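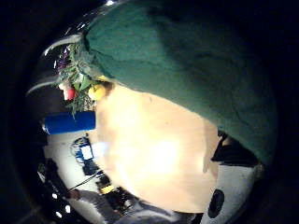 Fig. 1. Wrist view from the hand-held gripper: green felt-like object held at close range, plant sprigs and small items beside it.

Section 4: Demonstration by hand

4.1 Two ways of collecting
In remote control the operator moves a leader arm and the robot follows. Contact forces are mostly lost, and the operator tends to slow down near the object. With a hand-held gripper the operator carries the tool and no robot is needed until the policy is run. The recorded data are the wrist video, the tool pose and the jaw width.

4.2 What the wide lens costs
The lens keeps the table and the room in view while the hand works close to it. Straight edges bend towards the rim, as the white tabletop in Fig. 1 does. Anything very near the lens blurs; in Fig. 1 this affects the thumb and palm. A policy trained on such images may learn to expect a hand that will be absent at run time. Mask the hand, or keep it behind the jaws.

4.3 The Floketti set
Used in the exercise. It holds 1,422 demonstrations with soft goods, recorded at 40 frames per second. Discard any episode in which pose tracking drops out for more than 11 consecutive frames.

4.4 Exercise
Take 7 episodes from the set. For each, plot jaw width against time and mark the first contact. Compare with the remote-control episodes in the Gronow folder. State which signal you used to decide contact.

Hand in by 17th June. Plots without axis units will be returned.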